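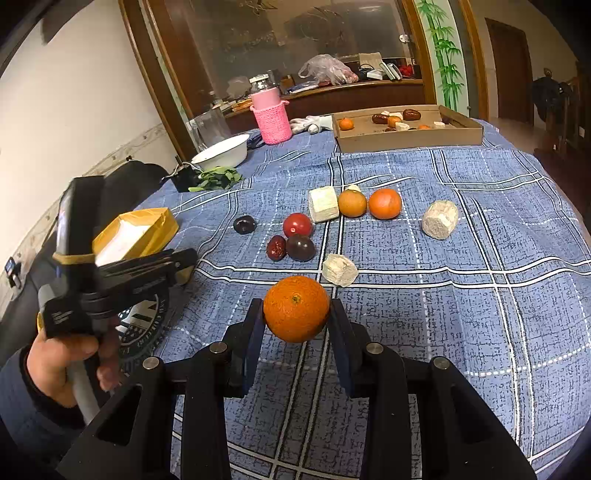
About the Monville Table

Tuesday, April 27, 2021 – by the Monville kitchen staff

Most cooking schools promise to change your life. We doubt it. We teach sorting, trimming and laying out fruit and greens on a long table with a blue plaid cloth, 13 students to a class, two classes a week. Konstantinidis, our parent firm, wanted the word "wellness" on this page. We said no – an orange is an orange.
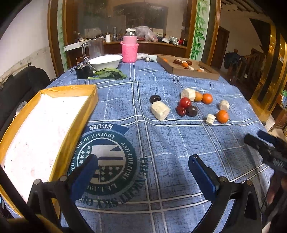
The long table, with its printed cloth

Fees are 35 a class. The next term starts in June.

6 shares | 2 comments
Last updated: April 2021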